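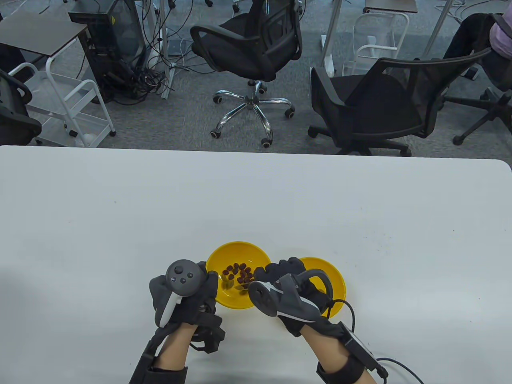
Figure 2. Two yellow bowls on a white tabletop, one holding a small amount of kibble-like pellets.

Working Papers > Household Measurement > Section 4

4. How far can owner-reported portions be trusted?

Henryk Pawłowska
April

Most of what is claimed about overfeeding in house cats rests on what owners say they put in the bowl. The Noltau survey, with 2,641 usable replies, is the largest of these sources and the one most often cited in support of smaller daily rations. We think it has been asked to carry too much.

The first trouble is the unit. Noltau let owners answer in cups, scoops, handfuls or grams, and then turned everything into grams with a single conversion table. A scoop was given one fixed weight. Nothing in the published method says whose scoop was used to set it, or how full it was. Only 936 owners answered in grams to begin with, and those are the only replies we would be willing to treat as weights. Even there, the form did not ask whether a scale had been used, and some of the answers look very much like figures copied from the side of a bag.

The second trouble is the bowl itself. A small heap of pellets (Figure 2) can look generous or mean depending on the width of the dish, and owners who pour by eye are judging the heap. Wainwright took this to mean that wide bowls cause overfeeding. That may be so, but the Wainwright data cannot show it. Owners in that study picked their own bowls, and people with larger cats may well buy larger dishes. The paper mentions this in a footnote and then goes on as if the matter were settled.

Homes with more than one cat make things worse. Noltau divided the total reported for the home by the number of cats. Anyone who has kept two cats will doubt that food is shared so evenly. The Pririmow follow-up tried to fix this by asking owners to guess each animal's share, which swaps a crude rule for a guess and leaves the reader no better able to judge the error.

We do not claim that cats are fed correctly. The weight records discussed in Section 3 suggest that many are not. Our complaint is narrower: the size of the excess, as usually quoted, depends on a conversion table that has never been checked against food weighed in the home. The Tirnow diary study did weigh portions, but it ran for nine days, and owners knew the diaries would be read. Its lower totals could reflect better measurement or better behavior, and we see no way to tell which from the figures given.

Back to top | Contact the series editor | Copyright remains with the author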